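I have worked in event flowers for most of my adult life, and when the owners at Zustum told us in March that we'd be getting robot arms on the arranging tables, I went home and updated my resume. So did everyone on my shift, as I later learned. We do silk and artificial work for hotels and showrooms, the same centerpiece over and over, and if you were going to hand anybody's job to a machine, ours looked ready to go. 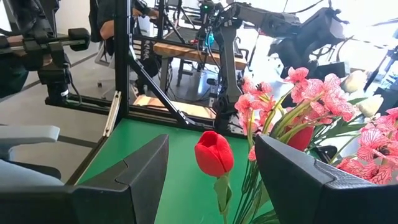

I still have the job. It has changed a lot, though, and I don't think the people who write cheerful articles about automation have spent much time with the ones whose day got rearranged. I used to make things. Now I spend a good part of the morning setting out stems for somebody else to make things with, if you can call an arm somebody (we all do, by the way).

My hands feel better. I'll give it that! The Teuber order was 2,319 small arrangements, and the year before I did my share of an order like that with a wrist brace on.
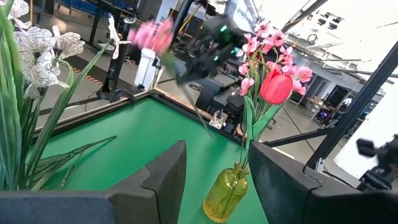

What I miss is the deciding. A florist makes a hundred tiny choices that never get written down, and once a machine is involved, somebody has to write them down. Take a little yellow bottle vase with pink blossoms and one red tulip in it. Does the tulip go in the middle or off to the side? I'd put it to the right with the long leaf behind it and never think twice, but now there's a meeting about it — and the person who wins the meeting gets to be the florist for every vase after that. I want that person to be one of us.
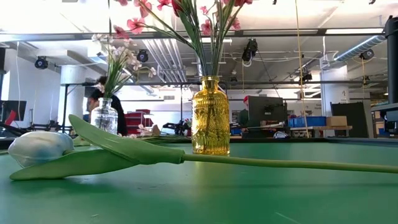
So is the work easier now?

Easier on the body, harder on the patience, and the pay is the same, which I think is wrong. If I'm teaching a skill that took me years to pick up, that's a different job and it ought to have a different number next to it.

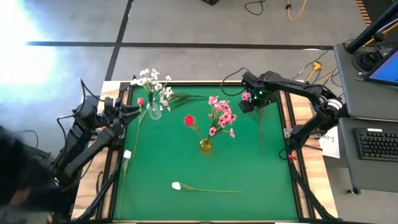 Managers love to talk about speed, and I get it. But speed depends on how the table is laid before anything starts, and that part is still ours. Put a white tulip lying straight across the front and another one running along the left side, with two vases further in, and you've made a small plan that a person had to think through. Ask for that thinking on a time sheet and there's no box for it. My friends over at Trirken have the same complaint and they pack candles.

I'm not asking anyone to haul the arms away. I'd like a box on the time sheet, a raise, and one afternoon a week of plain old arranging so I don't lose the knack. We've asked for the first two. The afternoon I'm going to bring up myself.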